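NOTA DE PRENSA

Protent publica los resultados de su comparativa de pinzas para manipular residuos domésticos

Lisorgate, 26 de septiembre. Ya está, ¡por fin podemos contarlo! En Protent llevamos desde diciembre probando pinzas con basura de la de casa (bolsas, botellas, envoltorios, papel arrugado) y hoy ponemos los resultados a disposición de quien los quiera. Escribo yo esta nota porque me ha tocado pasar más horas que nadie en el laboratorio recogiendo cosas del suelo, así que me perdonaréis el tono.

La pregunta de partida era sencilla: si un brazo tiene que ayudar a recoger una mesa y vaciar un cubo, ¿qué le ponemos en la muñeca? Los catálogos hablan de carga, de carrera y de fuerza de agarre, pero de bolsas de plástico finas dicen poquito. Así que montamos un banco de pruebas en nuestro taller de Lisorgate, preparamos 25 objetos y nos pusimos a ello.

Hemos hecho 2.000 intentos en total, repartidos a partes iguales entre dos configuraciones: una pinza eléctrica de dos dedos y una ventosa con bomba de vacío. El brazo y el controlador fueron los mismos en todas las tandas, y solo cambiamos la herramienta y la secuencia de aproximación. De esos intentos dimos por buenos 1.416, es decir, aquellos en los que el objeto acabó en su sitio sin que nadie metiera la mano.

¿Y quién gana? Pues depende del objeto, y lo digo sin ganas de escurrir el bulto. La ventosa va de maravilla con tapas, bandejas y cartón liso, y además es rápida. Con las bolsas lo pasa fatal: el plástico se arruga, se cuela el aire y adiós. La pinza de dos dedos es más lenta, pero agarra un pliegue y no lo suelta — siempre que la cámara acierte con el borde, claro. Con las botellas tumbadas también la preferimos, aunque hubo que reducir la fuerza para no aplastarlas.

La cámara nos dio más guerra que las pinzas. El plástico blanco sobre mesa blanca es un horror para cualquier sensor de profundidad, y el transparente ni os cuento. Al final la colocamos en alto, mirando hacia la mesa, y añadimos una segunda pasada de detección con Burnen, nuestro programa de planificación de agarres. La segunda pasada añade 5 segundos por ciclo. Nos parece un precio aceptable, pero entiendo que en una línea industrial alguien se lleve las manos a la cabeza.

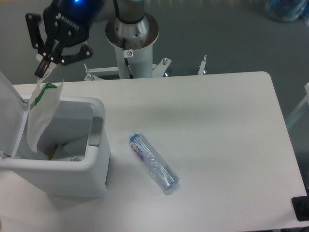

La pinza Robotiq de dos dedos sujeta una bolsa por el borde, junto al cubo. En la mesa, una botella con tapón azul.

El siguiente paso se llama Tamuno y es una herramienta combinada, con dedos y ventosa en la misma muñeca. Tenemos un primer prototipo y pesa demasiado, así que no esperéis vídeos todavía. Me hace muchísima ilusión igualmente.

Los datos de todas las tandas, incluidos los fallos, se pueden pedir a Protent a través del formulario de contacto de nuestra web. Los medios que quieran acercarse a ver el banco en marcha pueden escribirnos por la misma vía, indicando «Comparativa de pinzas» en el asunto.

Sobre Protent
Protent desarrolla software y herramientas de manipulación robótica para tareas domésticas y de servicios. Tiene su sede y su taller de pruebas en Lisorgate.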